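# Folding the washing is still the hard part

Sep 9, 2025

Anyone hoping to hand over the laundry basket before Christmas may have to wait a while yet, according to the small team at Holix, who have spent the summer in their Vavusby workshop trying to teach machines the kind of chores most of us do with half an eye on the television.

Their method is a patient one. A person does the job with a gripper in each hand, over and over, and the recordings are then used to train a pair of robot arms to do the same. So far the team has gathered 239 recordings of cloths being handled – towels, napkins, dusters and the odd pillowcase – and would like to reach 500 by November.
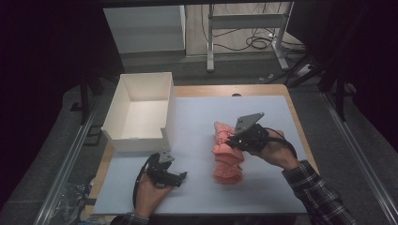
*A pink cloth in the right-hand gripper, with an open white box on the left of the table.*

Catarina Neves, who runs the project, is cheerful about how far there is still to go. "A mug is always the same mug," she told us over a very welcome pot of tea, "but a cloth is a different shape every time you let go of it." The arms can now pick up a single cloth and put it in a box within 90 seconds, on a good day. Folding it neatly first is another matter, and she would rather not be quoted on the timings for that!

Shops are interested all the same. Fumiko Takagi of Hekell, the homeware chain, has been over to see the work and would be glad of help with the tea towels that customers unfold and leave in heaps in all 17 of her branches. She has promised to lend a box of returned stock for the next round of recordings, fitted sheets included.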